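Home | Handouts | Schedule | Parts list | Forum
3 min read

DRENDLEY HOME BUILD COURSE
Handout 2 – hand on the arm, first checks
May 1, 2024

Read before you power anything. Bring laptop, small screwdriver, the Mirkmont cable kit.

Mounting
- wrist ring first, then the hand. Finger tight, then a quarter turn more
- leave slack in the cable at full wrist rotation. Most breaks happen there
- Puvesari board: check the polarity TWICE

Finger limits
- open position = 900 in the config file, closed = 129. Don't go past either
- thumb gets its own line. Thumb and long finger can colide if both close at once, so move the thumb last
- if a finger buzzes, back off 2 steps and save

Wrist camera
- focus on the work surface, fingers will go soft up close, fine
- white board or paper behind the fingers helps to see outlines. Watch the shadow – the tracking script sometimes takes it for an extra finger
- one lamp, off to the side. Overhead light makes it worse
- save nearly 463 frames per run, more just fills the disk

Homework: one open/close run per finger, log it, upload before the June session. Same file names as last time pls.

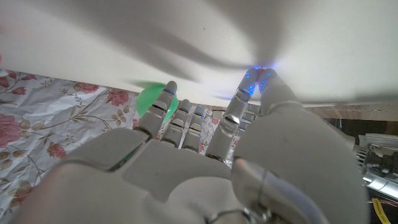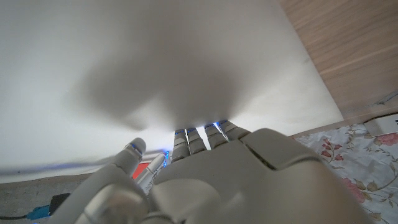

Both: wrist view, blue lights on, hand shadow on the white surface.

Comments (3)

lục_bench: closed value of 129 is too tight on my thumb, using a bit more. ok?

tinbox: Yes same. Check teh horn is seated first tho

mk_garage: where is the parts list for handout 3? link goes to the old one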